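Henascombe Town are a football club based in Henascombe. They play at Hurlow Road, which holds 900, and wear green shirts with white sleeves. The club took on its present name after a merger with Halvorsen Athletic.

Eilif Solheim, a midfielder, holds the appearance record with 296 league matches. He later managed the side for two seasons. 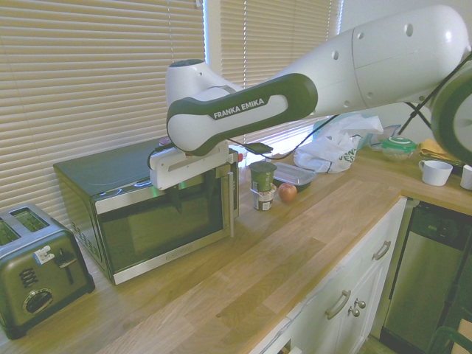

The clubhouse stands behind the north goal and was rebuilt under Idun Lundgren, then club chair. It has two changing rooms, a bar and a kitchen, where a microwave with a dark glass front sits on the counter by the window. Hot food is sold from 30 minutes before kick-off - pies only in December.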